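**Wanted: one technician, part time, for a mobile robot that can't be trusted with a trash bag**

Prorkel is hiring someone to look after a single machine. It is a Drarer base with one arm, unit 838, and it picks things up off floors and carries them somewhere else. The sales sheet says it needs an hour of attention a month. We have owned it since January and would like to meet whoever wrote that.

What the work is:

- Recalibrate the wheel odometry and the depth sensor. The manual says every 60 hours of driving. Do it sooner.
- Check the finger pads and the wrist cable, and write down what you find, including when you find nothing.
- Rerun the simulated pickup set after any change to the settings, all 133 starts, before the machine moves on a real floor.
- Read the fault log. Code 3062 means "target lost" and covers at least four different problems.

Tirta Raju set up the cell and will train you for two weeks. Natalia Palacios decides what gets bought, so bring her evidence.

A word on the simulator, Orko. It is useful for catching a bad setting cheaply. We don't accept it as proof of a repair, and candidates who tell us a fix "passed in sim" will be asked what happened next.
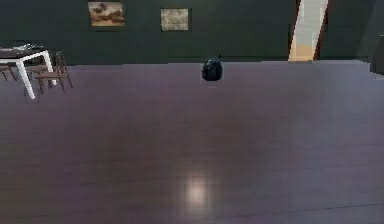
Shiny floors are where most of our arguments start. A bright reflection on the planks can read as an object, or as a hole, depending on which filter was last touched. A black bag is hard enough for the depth sensor already. You should be able to change one parameter at a time and put it back.

You need two years of hands-on work with motors, sensors or something similar, and a steady hand with small connectors. A degree is fine but won't move you up the pile. We don't want to hear about autonomy in general.

Twenty hours a week, paid hourly, Wednesday mornings required. To apply, send Getsemaní Zepeda one page on a machine you kept running and one thing you fixed wrong the first time. No cover letters.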